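Robotic Handling and Disassembly
Handout 5: Comparing gripper fingers on the desktop tower task
Module leader: Tamer Boutros

Read this before you come to the lab in October. The session follows on from the lecture on grasp stability and uses the same task as the graded report, so keep your notes.

1. The task

The job is taking parts out of a desktop computer and placing them in a printed fixture beside it. The computer is on its side with the panel off. Each part has its own holder on the fixture plate. We are comparing finger sets, and everything else stays the same from run to run: the case position, the plate position, the arm speed and the control program.

A desktop tower is a fair test for a gripper. It has wide flat faces, thin sheet metal, latches, small connectors, and wiring that gets in the way. A finger that copes well with one of these will often do badly with another.
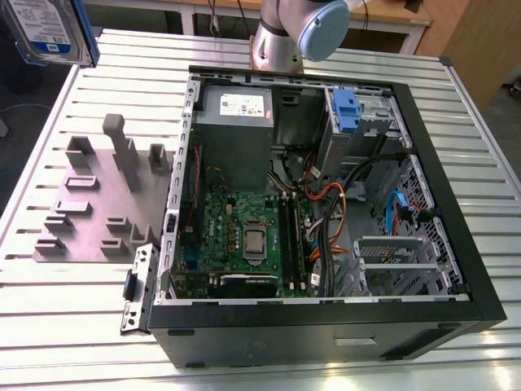
The two finger sets are the Flulton and the Kurnia. The Flulton fingers are wide, with rubber-faced pads. The Kurnia fingers are narrow and hard, and reach further past the palm. Both fit the same gripper body and take a few minutes to swap. Run the zeroing routine after every swap, even if you are putting back the set you have just removed.

2. Gripping the hard drive

Start with the drive. It is the easiest part to see and the easiest to hold badly. A 3.5-inch drive is heavy for its size, and if the fingers close away from its centre of mass it will turn in the grip as soon as it leaves the bay.

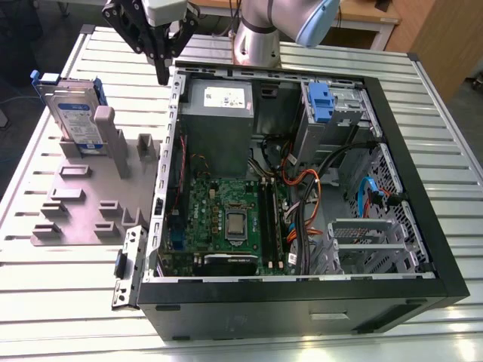

Placing is harder than lifting, and this is where the two sets differ most. The fingers have to let go without dragging the part back out of its slot. A drive standing upright in the fixture, still in its blue plastic carrier, gives you the plastic as well as the drive body to think about: the carrier can flex a little when squeezed, so the closing force you read is partly the plastic bending. Note which surface the fingers touch in each run. Open fully and pause before moving the arm away.

Use 25 N closing force for the first five runs with each set. After that you may change it in small steps. Write down every change, including ones you later undo.

3. Working around the cables

The wiring is the main cause of failed runs. Power cables and data cables cross the space the fingers need, and they do not go back to the same place after being pushed aside. Check the approach path by eye before each run. If a finger catches a cable, stop the arm, back out along the same path and record the run as a failure.

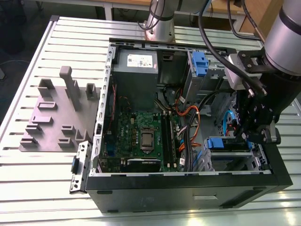 The narrow fingers need less room on the way in, but they press on a smaller area and will mark soft plastic. The wide ones spread the load and may not fit between neighbouring parts at all. Put both effects in your table. A finger set that cannot reach a part scores zero for that part; do not leave the row out.

Last year's class logged 193 runs, of which 103 ended with the part seated correctly. Most of the rest failed at the approach stage. The set reading by Grigaitė covers approach planning in cluttered spaces, and sections 2 and 3 are enough for the report.

4. Recording a run

For each run, write down:

Finger set and closing force
Part and target holder
Approach direction
Result: seated, seated crooked, dropped, or stopped
Any movement of the part between lift and release

Save the camera recording under the run number and check that it plays before starting the next run. Judge slip from the recording. The force reading alone can stay steady while a part is creeping downwards. 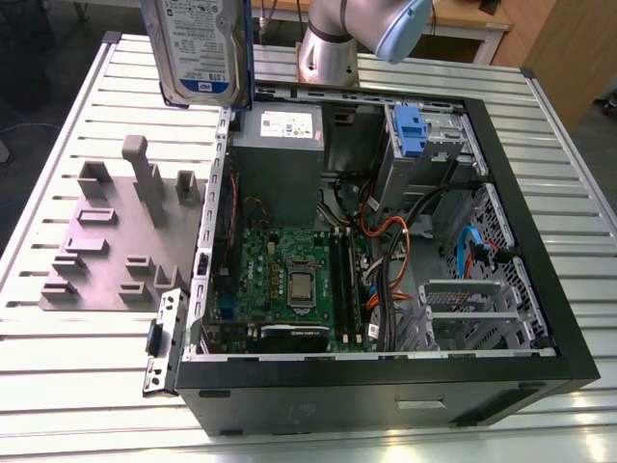
5. Safety and handling

Keep hands outside the marked area while the arm is enabled. One person holds the stop button for the whole run and does no other job. Do not touch the processor or the socket. If a part is dropped, disable the arm before picking it up, and tell the demonstrator, who will decide whether it can be used again.

6. The report

Four pages at most, including tables. Compare the two finger sets part by part and say which you would choose for the whole task. You may recommend changing fingers midway, but count the swap and zeroing time in your total. Give the number of runs beside every success rate.

Hand in through the Prarnetlow page with your run logs attached. Reports without logs will be returned unmarked.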